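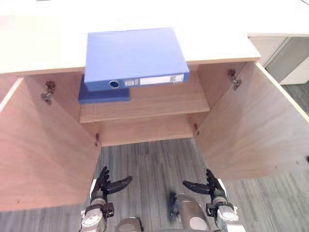
Marcelle Leclerc wrote in to say that the unit in her records room at Prindthorpe shut itself off every night until she stopped running it from a power strip, and she asked for the outlet instructions to be moved ahead of everything else. They now come first in this section.

Section 4. Setting up the Clota 3315 dehumidifier in a records room

4.1 Choosing the outlet

1. Use a grounded wall outlet. The unit draws up to 800 watts.
2. Plug the cord straight into the wall. Do not use a power strip, a timer or an extension cord.
3. Check what else is on the same circuit. Space heaters and large copiers should be on a different one.

CAUTION: If the plug or cord feels hot to the touch, turn off the circuit at the breaker before you unplug the unit. Do not use that outlet again until an electrician has checked it.

4.2 Placing the unit

1. Stand the unit upright on a hard, level floor. If it was carried or shipped on its side, leave it upright overnight before you turn it on.
2. Leave one foot of clear space on each side and two feet above the top grille.
3. Keep it away from outside doors and open windows.
4. Lock the two front casters.

Note: Closed cabinets dry more slowly than open shelves. For the first week, prop cabinet doors open during working hours and move binders and boxes away from the back panels. Paper that is damp to the touch should be dried in another room first.

4.3 Connecting the drain hose (optional)

The tank can be emptied by hand. Use the hose if the room is left unattended for more than a day.

1. Turn the unit off and unplug it.
2. Pull out the tank and remove the rubber plug behind it. Keep the plug. You will need it if you go back to using the tank.
3. Push the hose onto the spout and tighten the clamp.
4. Run the hose downhill to a floor drain. It must not rise at any point or the water will back up.
5. Slide the tank back in until it clicks. The unit will not start without it.

4.4 First run

1. Close the doors and windows.
2. Press POWER, then press MODE until the word SET shows.
3. Use the arrows to choose 45 percent. Rooms that hold photographs or film may need a lower setting. Ask your supplier.
4. Set the fan to HIGH for the first 24 hours, then to AUTO.
5. Write down the reading each morning for two weeks. A paper log kept near the unit works well.

The reading may climb for the first few hours as shelves and cartons give up moisture. If it has not started to fall by the second morning, check for a door that does not close tightly, then see Section 7.

CAUTION: Do not set the unit below 35 percent in a room with bound books. Very dry air can crack glue and leather.

4.5 Filter

The FILTER light comes on after 3000 hours of running time. Replace the filter with part 3405. Older Holub filters fit the slot but leave a gap along the top, and dust gets through to the coil. After changing the filter, hold RESET until the light goes off.

In dusty rooms, vacuum the front grille once a month. Units switched off for the winter should have the tank dried and the filter checked before they are restarted in February or March.

Bellent Customer Service, attn. Dezső Bodnár | © Bellent. All rights reserved. | Back to top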